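**Supply table: laundry bottles**

The green mat is back on the work table, and the laundry supplies are being sorted there before they go out to the shelves. Cleiton Bragança is looking after the table again this winter. Please bring bottles to him with the caps screwed down tight and the outside wiped clean. A sticky bottle marks the mat and takes the ink off the label next to it.

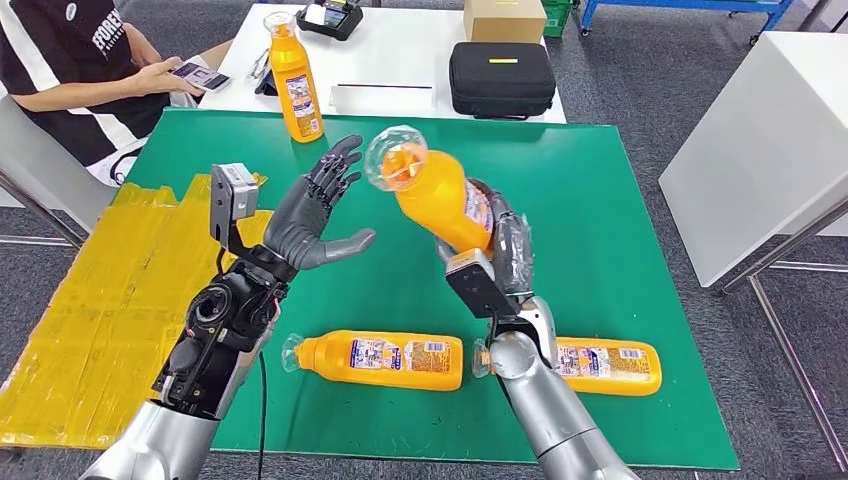
*Orange detergent bottles at the green mat, January 17, 2021.*

Bottles should be stored standing up, label to the front. It's fine to lay one on its side while you read the small print or look for the barcode, but stand it up again when you're done. The clear caps are easy to crack if they get knocked against each other, and we have no spares. If you find a cracked one, put the bottle in the Gusero bin and leave a note for Blair Nisbet.

Tide is what we have most of at the moment. We can also take Bangash powder - sealed boxes only.

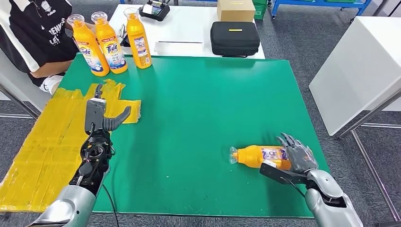

Finished bottles go in a row along the far edge of the mat, where they're out of the way of whatever is being worked on. From there they move to shelf 8 in the Ernano room. The code for the room is still 2254.

Plastic sheets can be folded and used again, so don't throw them out. The limit is 3 bottles per household until the next delivery, and the sign-up sheet has space for 50 names.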